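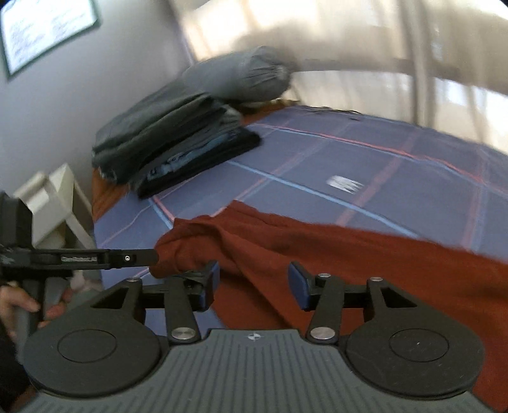

Garage Doors and Openers: Care and Cleaning FAQ

Last updated Monday, December 23, 2024

These are the questions our Muldale service desk hears most often from owners of Anow sectional doors. If yours is not covered, call the desk and have your order number handy.

How often should I wash the door?

Twice a year is enough for most homes. If you live on a gravel road or near the coast, wash it every other month. Use a bucket of warm water with a little dish soap and a soft cloth or sponge. Start at the bottom panel and work up, then rinse from the top down.

Can I use a pressure washer?

No. High pressure pushes water past the panel joints and into the insulation. A garden hose is fine.

What should I lubricate, and with what?

Use a silicone or white lithium spray on the hinges, the roller bearings and the torsion spring. Do not spray the tracks. The rollers are meant to roll in a clean, dry track, and grease there only collects dirt. Wipe the tracks out with a damp cloth instead. 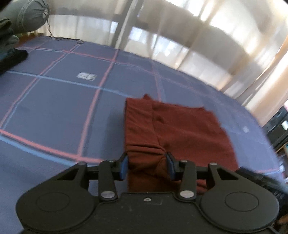
Folded garment on a striped bedspread.

The bottom seal is stiff and lets in a draft. Can I replace it myself?

Yes. The seal slides out of an aluminum channel along the bottom edge. Measure the full width of the door, order the same profile, and put a few drops of dish soap in the channel before you feed the new one through. It is easier with two people - one to feed, one to pull.

Can I adjust the springs?

Please don't. Torsion springs are under heavy load whenever the door is down, and they can cause serious injury. The same goes for the lift cables and the bottom brackets they attach to. Maribeth Calimlim handles spring appointments for Muldale and Clindon and can usually offer a visit within the week.

How do I check the balance?

Close the door and pull the release cord to disconnect the opener. Lift the door by hand to waist height and let go carefully. A balanced door stays close to where you left it. If it drops or flies up, stop using the opener and book a service visit. If the door feels too heavy to lift, do not force it.

The door starts down and then goes back up. What is wrong?

Check the two safety sensors near the floor first. Wipe both lenses with a dry cloth and look for anything standing between them. If a light on either sensor is blinking, loosen the wing nut and turn the sensor until the light is steady.
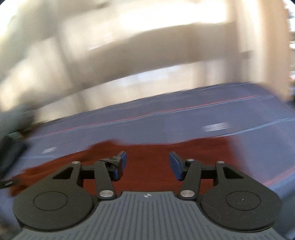 Hand-held gripper with two black linkage arms.

Can I paint my door?

Steel doors can be painted with exterior latex. Clean the surface, sand it lightly and keep paint off the weather seals. Dark colors on a door that faces the sun can make the panels bow, so ask us before you choose one.

What does a tune-up cost?

A standard tune-up is $111 for a single door. Replacing a full set of 11 rollers is $325, parts and labor included. Homes in Moriarty pay the same price. Nkrumah Darko can quote for commercial doors.

When is the best time to book?

August is our quietest month. The first cold week of the winter is the busiest.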